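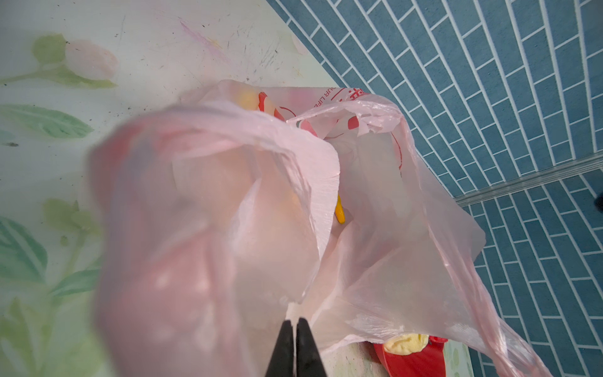
Pink bag, bits and pieces, March edition.

So the spring walleye trip happened! Four of us, two trucks, and the same little rental cabin at Clisholm we've had our eye on since last fall. I drove 249 miles with the heater stuck on high and got to the ramp right when the fog was lifting, which made up for most of it.

Thursday was slow. I mean slow. We trolled the old river channel all morning in 14 feet of water and I had two bumps, both of them probably weeds. Roos Coppens kept telling me to go lighter on the jig, and I kept not listening (I'm stubborn before lunch). I finally switched to an eighth-ounce with half a crawler and drifted the point below Frota Creek, and bam, a 19-inch fish on the second pass. Then another! Roos was very gracious about it for maybe a minute.

Khanyisile Mofokeng had never held a spinning rod before this trip and she caught the biggest one of the weekend, a fat 24-incher that she netted herself because I was busy untangling my line from the motor. She's already asking about ice fishing.

The lake is still low, by the way. The board at the ramp had it at 1,566 feet, so watch the stumps on the north side if you're running a bigger boat. We're going back in a few weeks and I'm bringing a lot more crawlers.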